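安装包传完的时候，窗外的路灯已经亮了有一会儿。胡迈拉·塔拉尔把手机搁在茶杯旁边，又拿起来，看了看下载页面上的那一行字：《Finari 足球》德罗恩利特别版，226 MB，解压后请把数据文件夹放到指定位置，密码写在页尾。她读了一遍又一遍，总觉得哪里有个错字，最后果然在“解压”前面找到一个多余的逗号，删掉了，心里才踏实下来。

## 一　球衣

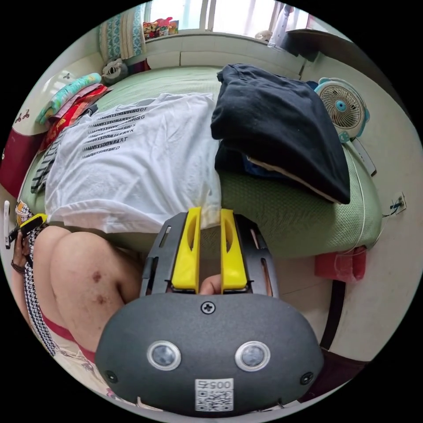
这个版本的来历，说起来得从她舅舅讲起。舅舅年轻的时候在德罗恩利（Drornley）的马贾利队（Majali）踢左后卫，踢得不算好，可是跑得勤快，据他自己说，全城的狗都认识他。那支球队早就散了，哪个正版游戏里也找不到它，胡迈拉便想着把它做进手机里去。最叫她发愁的是球衣，老照片都发黄了，舅舅又只记得“黑的白的，一格一格，格子还长着小尖角”，她画了棋盘格，舅舅摇头，画了菱形，舅舅还是摇头，后来她翻到千鸟格，就是图里左侧那件衣服上黑白相间的花纹，舅舅把老花镜推到额头上，凑近屏幕，好半天没吭声，然后说，对，就是这个，领口再小一点。她于是把领口改小了一点。千鸟格贴到小小的球员模型身上，一跑起来就闪，像下雨天的电视，她只好把格子放大，放大了又像穿着一块桌布，来来回回地调，调到连做梦都是格子。

球员的名字也费了不少工夫。舅舅记得所有人的外号，却记不得几个人的大名，守门员叫“门板”，中锋叫“汤勺”，还有一个替补叫“明天”，因为教练总跟他说明天让你上。胡迈拉问，那游戏里写什么呢？舅舅说，就写外号吧，他们自己看见了也高兴。所以您要是装了这个版本，进到阵容页面，看见首发名单里站着一位“汤勺”，请不要留言说翻译出错了，那就是他。

到了能力值这一关，舅甥俩险些吵起来。舅舅要求把自己的速度调到最高，胡迈拉说左后卫哪有这么快的，那样一脚长传过去，球还没落地他人已经跑到对方角旗了。舅舅说，当年就是这样的。她说，舅舅，你的狗也没有这么快。舅舅想了想，退了一步，速度可以低些，但体力不能少，“我跑到终场哨响都不喘的”。这一条她依了他。

她还偷偷给舅舅加了一样东西：任意球。舅舅一辈子没有主罚过任意球，队里轮不到他，这件事他在饭桌上提过，每回都当笑话讲，讲完就低头去盛汤。 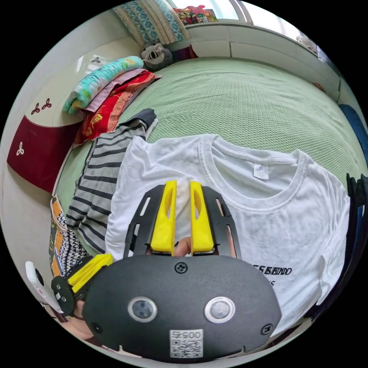
**尼斯琳·哈达德**

写到这里我得歇口气，给自己添一杯热茶，再接着往下讲。故事里的这位胡迈拉，我写着写着就偏爱起她来，总想让她少熬几个夜，可是做补丁的人哪有不熬夜的呢，我也只好由着她。

她的下载页挂在一个很小的站子上，站子的背景是深绿色的，字是浅绿色的，看久了眼睛发酸，可常来的人都舍不得换。每隔几天就有人在下面留言，求阵容更新，求新解说，求把裁判的脾气改好一点。胡迈拉有求必应，应得慢些罢了。有个孩子问能不能让下雨的球场里多几把伞，她真的去看台贴图上画了几把，画歪了一把，像一只倒扣的碗，她没舍得删。

德罗恩利特别版放出去的头一个晚上，留言很少。有人说进游戏黑屏，她教他重新放数据文件夹；有人说解说没有声音，她教他打开声音。后来来了一个陌生的名字，只写了一句：“为什么没有斯库尔科夫队（Skurkow）？”

胡迈拉拿着手机去厨房问舅舅。舅舅正在剥豆子，听见那几个字，手里的豆荚停了停。

“河对岸的。”他说，“每年七月跟我们踢一场，踢完了一起吃西瓜。他们有个右边锋，我防了他好些年，一次也没防住。”

“那你怎么不早说？”

“你又没问对手。”舅舅把豆子拨进碗里，过了一会儿又补上一句，“他传中的时候，总爱先看一眼自己的鞋。”

胡迈拉回到桌前，给那个陌生的名字写回信，问他斯库尔科夫队的球衣是什么颜色，问他手里有没有照片，还问他认不认得一个传中前要看鞋的右边锋。写完又觉得问得太多，想删掉最后一句，手指一滑，已经发出去了。

回信到第二天早上才来。那人说，球衣是红的，照片没有，淹水那年都泡坏了。至于看鞋的事，他写道：“那是因为鞋带老松。教练说过我多少回，我改不掉。你家里哪一位告诉你的？是不是那个左后卫，跑起来满街的狗都跟着的？”

她把手机递给舅舅。舅舅读得很慢，读到狗的地方笑出声来，笑着笑着把眼镜摘了，用衣角去擦，擦了正面擦反面，擦得没完没了。胡迈拉就转过头去看窗台上的那盆薄荷，看它的叶子，也看了很久。 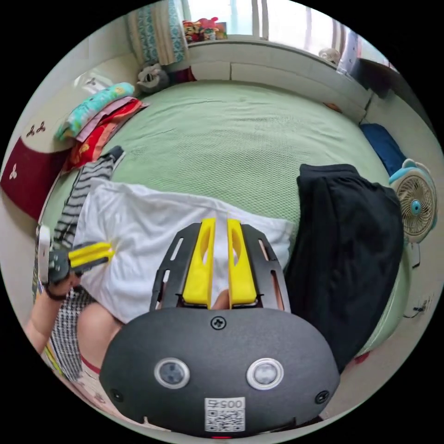 ## 二　第二版

更新说明是4月21日写的，照例很啰嗦，我替她抄几行在这里：

- 新增斯库尔科夫队，红色球衣，阵容由该队右边锋本人口述；
- 修正“门板”身高，之前比球门还高，抱歉；
- 河边球场改为夏天，场边多了一张放西瓜的长桌；
- 右边锋鞋带会松，属于正常现象，请勿报错。

鞋带那一条她花的力气最大。游戏里哪有鞋带这种东西，她便在传中的动作前面塞进一个低头的小动作，短得很，不留神就看不见。可要是您操控左后卫，又正好盯着他，就会发现这一低头给了您一点点时间，够您伸出脚去。

两位老人家约好了联机。舅舅不会用房间号，右边锋不会用麦克风，胡迈拉在这头教，对方的孙女在那头教，四个人隔着一条河喊来喊去，喊了 30 分钟，茶都凉了，才总算把两支队伍送进了同一座球场。黑白格子的站左边，红的站右边，裁判的脾气已经改好了。

开场没多久，红色的右边锋带球下来，到了底线附近，低了一下头。

“看鞋了！”舅舅喊道，使劲按下去，把暂停键按着了。

大家只好从头商量怎么继续。右边锋在那边笑得咳嗽，说不算不算，重新来，他让舅舅先准备好。舅舅说他早就准备好了，他准备了大半辈子，就是这个按钮太小。于是又开球，又带球，又低头，这一回舅舅按对了，小小的左后卫伸出脚，球滚到界外去了，滚到了放西瓜的长桌底下。

下半场舅舅得了一个任意球。他看看屏幕，看看胡迈拉，问，这个谁来罚？

“你罚呀。”胡迈拉说，“上面写着你的名字呢。”

舅舅把手机放在膝盖上，两只手在裤子上蹭了蹭，重新捧起来。河那边的人也不催，只听见麦克风里有一把椅子吱呀响了一下，还有那个孙女在小声问，爷爷，他怎么还不踢？

“让他慢慢来。”右边锋说。

胡迈拉悄悄把茶端去厨房热，热好了端回来，球还摆在那里，舅舅正对着屏幕往左边歪着身子，好像这样就能绕过人墙似的。她在他旁边坐下，把茶杯推到他够得着的地方。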